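Notes from the Mosard Street Supper Club
February 25, 2023

Well, friends, the winter supper came and went, and what a long, happy, noisy evening it was! Bulska Hall seats 200 if everyone keeps their elbows in, and by the time the soup came out we were using the piano bench and both window ledges. Thank you to everybody who brought a dish, and to Loubna Nasr for the lentils, which were gone before I got anywhere near them.

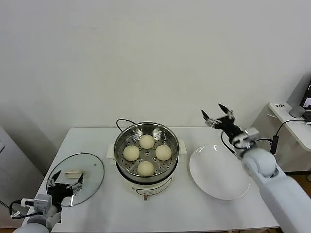 The raffle did better than I dared hope. With the door money it brought in $4,000, and all of that goes toward the new stove hood, so we can finally stop propping the back door open with a chair. Taha Farouk has the estimate from Erraji and will bring it along next month for anyone who likes to read the small print – I know there are a few of you.

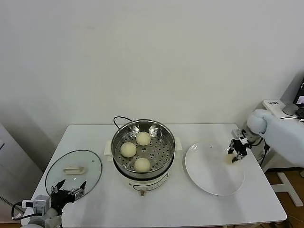

Recipes and the summer cookbook

We have 29 recipes in hand for the cookbook and would dearly love more, especially breads, buns and anything your grandmother made without measuring. Please write down how many people it feeds and how long it takes, and send it in on paper or by email, whichever is easier. The plan is to have copies ready to sell at the August picnic, at 2 dollars off for members.

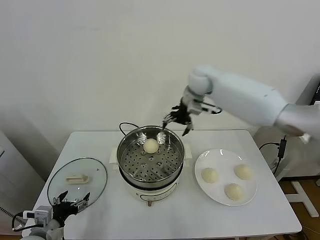

Asuka Nishimura asks whether old family recipes can go in with the original wording left alone, even where the amounts are only "enough flour." Yes, please – those are the ones I read first.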